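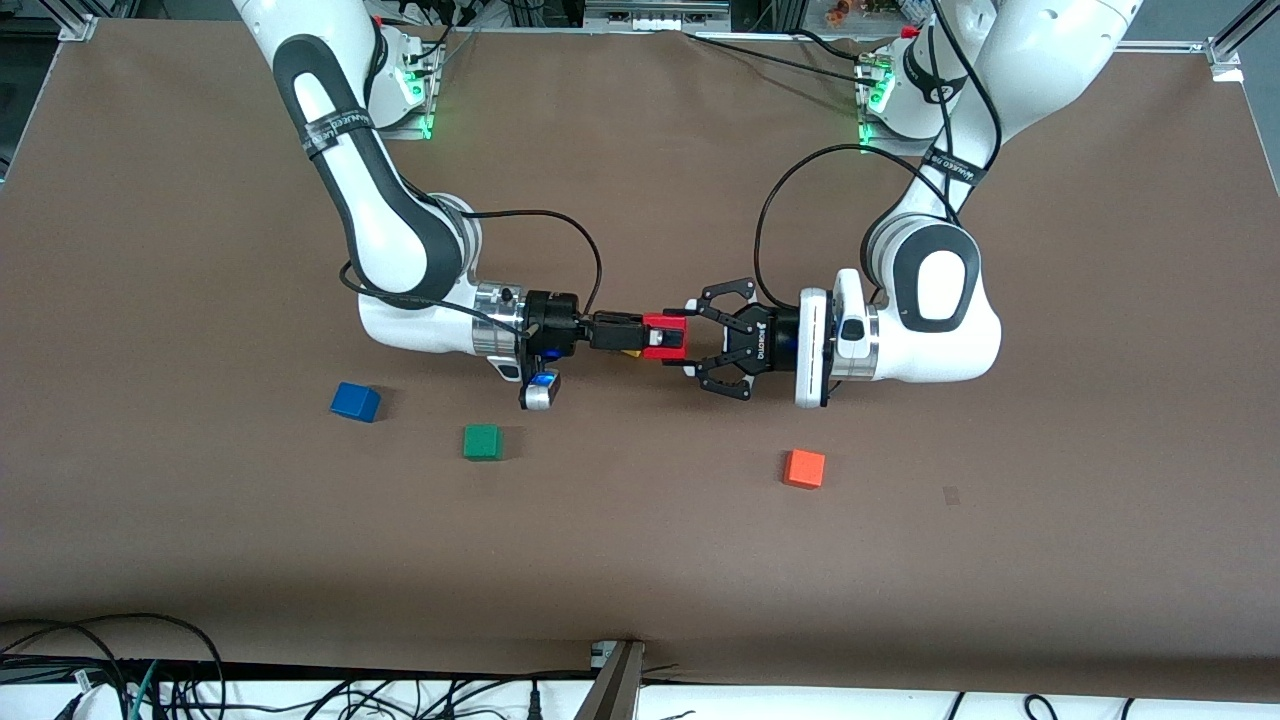
The brown top, with the blue cube at the left and the red block with the white stripe

Colored smears from toy blocks on a brown tabletop

Tae-yang Heo
Posted in Cleaning > Furniture and surfaces

I have a wide brown table that gets used with small colored cubes and blocks, and the color is coming off on the top. The blue is the worst. When a cube gets pushed along instead of picked up, it can leave a faint streak, and the red does it too if you press down. The yellow may do it as well but I can't find any on the brown.

The table is a Rallent, bought used, and I don't know what the top is made of or what it was finished with. No label underneath. The blocks are from a Hafstein set of 30 and they have been in use since January.

What I have tried: a damp cloth (takes off most of a fresh streak, nothing from an old one), dish soap (same), and a pencil eraser, which worked on one streak but left a shiny spot the size of a dime. I have a bottle of Vellero surface cleaner here but the label says to test it first and I have not opened it.

I would like to get the old streaks off without more shiny spots, and stop new ones. I would rather not cover the whole table because things need to sit flat on it. I can live with a mat over part of it.

Victor Lyimo
Marked as helpful

The shiny spot tells you the top has a matte or satin finish and the eraser polished it. So stop with the eraser, and don't use a melamine sponge either, it does the same thing over a bigger area.

For the old streaks I would go in this order:

Warm water and dish soap on a microfiber cloth, but lay the wet cloth on the streak for five minutes before you wipe. Don't leave it on longer if there is any chance the top is wood.

If that fails, rubbing alcohol on a cotton swab. Test it underneath the table or on the back edge first. If the swab comes away brown or the spot goes sticky, stop, because you are taking off the finish. If it comes away blue, you are fine. Work along the streak and wipe dry as you go.

I would leave the Vellero alone until you know what the surface is.

Then do the blocks, or you will be back where you started. Wipe each one with a barely damp white cloth and see what comes off. If it is only a little loose color, two or three wipes may be enough. If it keeps coming, the paint is soft and needs sealing. I had a set like that and rubbed the faces very lightly with 400 grit paper, wiped off the dust, and put on two thin coats of clear water-based acrylic. Let them dry overnight between coats with the faces not touching anything. They have not marked a table since. Check that the clear coat is rated safe for toys if small kids use them.

The shiny spot probably won't come back to matte by itself. On mine it blended in after a few months of normal use – you may get lucky.

gravelroad

Just put a mat down. We use a Plalow one and it stays flat, no curling at the corners.

Tae-yang Heo

Thanks both. Alcohol on the back edge came away clean, so I used it on the old blue streaks and they are gone except one by the far side. The red took longer. I wiped down the blocks and the blue ones are still giving off color after 4 wipes, so those will get the clear coat. The rest I will leave for now.

gravelroad, does the Plalow have a texture to it? The cubes are small and I need them to sit level.

gravelroad

A slight one on top, smooth on the back. We use it upside down.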